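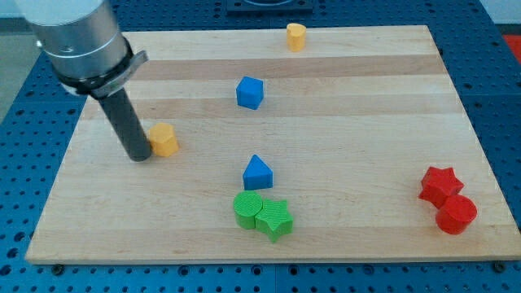 Humham 4 is a planning and control package for tabletop arms, and the headline change from version 3 is the contact planner. Earlier releases treated every object on the table as an obstacle to be avoided until it was grasped. Version 4 adds a push primitive, where the object is moved by a rod tip under planar contact and replanned at each control tick. We ran it against a block set in mixed shapes: cubes, cylinders, hexagonal and triangular prisms, five-pointed stars. Layouts where pieces touch, like the green cylinder and green star near the front of the board, are the ones that separate a usable push planner from a demo. A start pose with the rod nearly against the yellow hexagon is the easy case.

Installation. The package comes as a set of Debian archives plus a Python wheel. The wheel pins an old version of the linear algebra library and will quietly downgrade yours, so use a virtual environment. The arm driver is separate. We used the Allari bridge, which needed one change to its config file (the velocity interface is off by default). First motion took an afternoon, most of it spent on the bridge.

Perception. Humham does no perception of its own. It expects a list of poses with class labels at a fixed rate and will accept anything that publishes them. We fed it from Flidach, using the stock color segmentation front end and the shape classifier. Cubes and prisms came through cleanly. Stars gave trouble in yaw: the estimate jumps by one fifth of a turn between ticks, which is harmless for the geometry, but Humham reads it as a real rotation and throws away the current plan. Setting symmetry_order to 5 in the object file fixes this. The setting is documented only in the changelog.

Planning. We logged 2000 single-block pushes to random goals. Median planning time was 14 ms on a desktop machine, with the 99th percentile at 133 ms. The long tail comes almost entirely from touching pairs. When two blocks are in contact the planner first searches for a separating push, and that search has no time limit of its own. It shares the global one, so a hard pair can starve the control loop. The controller then holds position, which is safe but looks like a hang. A per-stage limit should be added.

Cylinders are modeled as discs with uniform pressure, and tracking is good. Triangular prisms are worse when they are standing on a rectangular side. The footprint is correct, but the planner has no notion of height and will happily push high on a sloped face. Lower the tip until it just clears the surface and the problem mostly goes away.

Control. The inner loop is a plain Cartesian impedance controller with sensible default gains. Workspace limits are given as a polygon in the board frame, so the board must not shift after calibration. Bolt it down. There is no recovery behavior for a block pushed past the polygon; the task ends with error code 7.

Tooling. The log viewer is the best part of the release. It replays poses, plan and commanded tip path on one timeline, and you can scrub back to any tick and rerun the planner from that state with different parameters. Gilbert, the planner we used before this, has nothing comparable. Export is to CSV only, and large logs load slowly.

Verdict. Worth the upgrade if you do pushing work. If you only pick and place, version 3 is lighter and the grasp code is unchanged.

Tested: Humham 4.0.2, Flidach stable branch, Allari bridge with velocity interface enabled.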